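Hemow Community Help
Classroom and Office Supplies

Sorting crayons and coiled wristbands on a shared worktable
Posted by Roritz_Office, 10 April 2026

Our organization maintains a shared workshop table on which crayon boxes, coiled key wristbands and flat rubber bands are regularly mixed together. We wish to adopt one storage method for all of these items. The boxes are often laid on their sides with an end open.
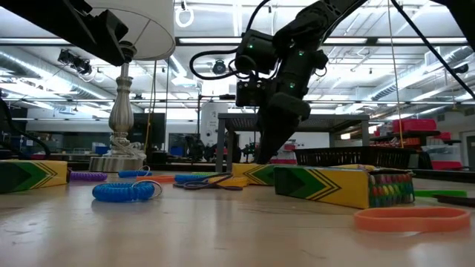 Separate containers have been proposed, but shelf space is limited to 3 bins. We would also appreciate advice on wax marks, as the tabletop has a number of dark scuffs.

Lu
Members are advised to sort by type before sorting by color. The following arrangement should fit the stated limit.

Bin one: crayon boxes, stored upright with the open end at the top. Close the flap before putting a box away.

Bin two: coiled wristbands. Those with a key ring should be hung on a hook or placed on top, as the rings catch in the coils of other bands.
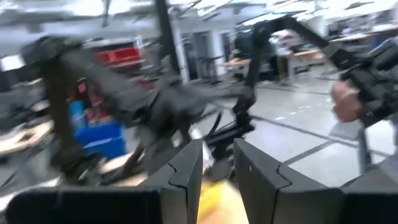

Bin three: flat rubber bands, wide and narrow together. Bands left twisted or stretched for long periods lose their shape and should be laid flat.

A bin of this kind will hold up to 100 flat bands. Please label the front of each bin.

Flotusik
We use old coffee cans. They work well.

For wax, a soft cloth with warm water and a little dish soap is generally sufficient. Test a small area first. Scratches will not come out this way.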